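Prarora cherche des modèles pour ses ateliers de tresses et de locks

L'association Prarora organise des ateliers autour du cheveu crépu et frisé. Pour la prochaine session, nous recherchons des personnes qui acceptent de prêter leur tête à nos stagiaires, sous le contrôle permanent d'une formatrice. La prestation est entièrement gratuite pour vous : lavage, démêlage, soin et coiffure.

Nous avons besoin de 23 modèles. Les techniques travaillées sont les suivantes :
— départ de microlocks, par tresses ou par vanilles
— reprise de racines sur locks déjà installées
— nattes collées, avec ou sans rajouts
— vanilles à deux brins sur cheveux naturels

Vous pouvez participer si vous avez plus de 18 ans et si vos cheveux mesurent au minimum huit centimètres, étirés. Les cheveux défrisés ne conviennent pas pour le départ de locks, mais ils sont acceptés pour les nattes collées. Nous ne pouvons pas prendre les personnes qui ont une plaie ou une irritation du cuir chevelu. Si vous avez fait une coloration récemment, merci de l'indiquer dans votre message, la formatrice décidera avec vous.
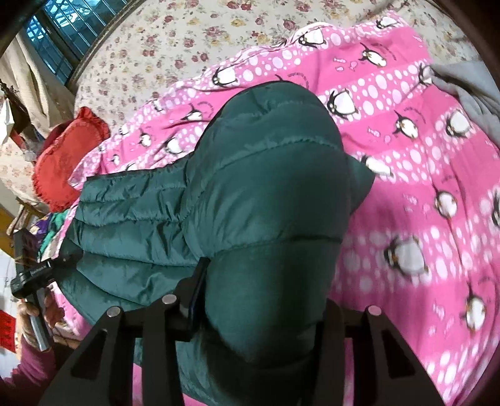
Pôle Coiffure et Soins — Atelier Givard

Il faut prévoir du temps. Une pose de nattes collées demande entre deux et quatre heures, un départ de microlocks peut occuper deux journées complètes. Nous vous prions de ne pas vous inscrire si vous devez partir avant la fin, car la stagiaire est évaluée sur le travail terminé. Une pause repas est prévue et vous pouvez apporter un livre ou votre ordinateur.

Venez avec les cheveux détachés, sans huile ni beurre appliqués la veille. Les rajouts sont fournis dans les teintes noir et brun foncé. Pour une autre couleur, vous devez les apporter vous-même, déjà étirés si possible. Les produits de lavage sont de la gamme Vanags, sans parfum — si vous préférez utiliser votre propre shampoing, cela ne pose pas de problème.

Les ateliers ont lieu dans la salle Brirwood, au 2e étage du bâtiment de 1910. L'ascenseur s'arrête au premier, il reste donc un escalier à monter. Les enfants ne peuvent malheureusement pas être accueillis dans la salle pendant le travail.

Pour proposer votre candidature, écrivez-nous par le formulaire de contact avec la référence 988, avant le 21 février 2018. Joignez deux photos de vos cheveux, une de face et une de dos, sans filtre, et précisez la coiffure souhaitée ainsi que vos disponibilités. Nous répondons à chaque personne, même en cas de refus. Les candidatures non retenues peuvent être gardées pour la session suivante, si vous nous donnez votre accord par écrit.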